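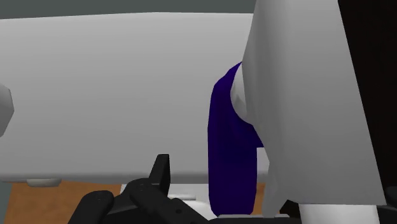
Simulator, wrist camera view, with the black gripper low down in front of the gray slab.

September, late, after supper

I moved the simulated wrist camera again today, and I want to write down what I did before I forget it, as I forgot last time. The picture is from the new mounting. One finger stands upright in front of the lower edge of the slab, and I see the other pad only as a curve at the bottom. For two weeks I wanted the fingers in view, and now they are in view, but they take the place exactly where I would like to look at the object. The blue thing is to the right, between the slab and the white panel, and it is the only part with a strong color. Everything else is gray or white, except the black gripper, the brown in the corner and the dark part at the right.

Raimo Rissanen looked at it over my shoulder and asked why I render everything so pale. I told him that the scene came from Brandunen in this way and I did not want to touch the materials in the middle of a comparison. He said that a pale scene is a hard scene, and a hard scene is good for comparing cameras. I am not sure he is right. If the image gives the policy so little to hold on to, perhaps I measure the shading and not the camera.

The comparison itself is simple on paper. I have two grippers, the Siqueira with two fingers and the older Osico with the wide jaws, and for each I have two camera positions, high and low. So there are four combinations. Each one gets 200 trials with the same starting positions. The arm is the same and the controller is the same. I was very careful about the controller, as in the spring I changed a gain between two runs and lost a whole week of results.

This morning I finished the Siqueira with the high camera. In the high position the fingers come in only at the last moment of the approach, and you can see in the recordings that the arm slows and makes small corrections which do not help. Then I began the low position. By three in the afternoon it had done 97 trials and I stopped it. The reason was stupid. The near clipping distance of the camera was still the value for the high mounting, and when the pad came very close to the lens, a part of it disappeared, as if somebody cut it with a knife. I had looked at the first pictures and did not notice. I noticed only when I played one episode slowly, while I was looking for something different.

So I corrected the distance, threw away the 97 and started again from zero. Alcides Mendonça thinks I could keep the ones in which the pad was not cut. But then I must go through them by eye and decide, and I know myself, I would be kinder to the ones which succeeded.

I wrote to Alcides also about the jaws. The Osico has a problem which I did not expect from the drawings. Its jaws are wide, so beside any tall wall or panel it must come in at an angle, and from an angle the low camera looks mostly at its own housing. I tried it by hand this afternoon with the sliders. I could reach the place, but for more than half of the way I was driving from the coordinates and not from the image. A policy that has only the image would be lost there. Alcides answered that in Castasville they turned the camera on the bracket by six degrees toward the open side, and after this the view was usable. He did not say if they tried the same with two fingers. I will ask him.

The Siqueira is narrow and it goes between things without difficulty. But it has its own weakness – the pads are small, and on a round object they must be well centered or the object turns in the grip. In the simulator this turning depends very much on the friction value, and mine is the default one. Raimo measured friction on real pads last year. He promised me the table, and he promised it also in June. Tomorrow I will go to his desk and stand there until he finds it.

One more thing about the controller, so that I have it in one place. With the low camera I get one image late in the loop. I see it in the time stamps: the image that belongs to step 496 is used at step 497, and it is the same along the whole episode. With the high camera this does not happen. Both cameras should be rendered in the same call, so I do not understand it. My guess is that the order in the configuration file matters, as I added the low camera after the arm. One step of delay is small, but if one camera has it and the other one does not, the comparison is not fair. I have put the low camera before the arm in the file and I let it run for a short test. The stamps agree now. I would still like to know why.

It means, of course, that the trials I threw away were bad for two reasons.

The new run started at twenty to seven. I left the computer on, with a paper on the keyboard asking the cleaners not to switch it off. I wanted to write down also the idea about making the pads a lighter gray, but I am too tired to explain it properly. Only the word, then: pads. And ask Alcides about the bracket.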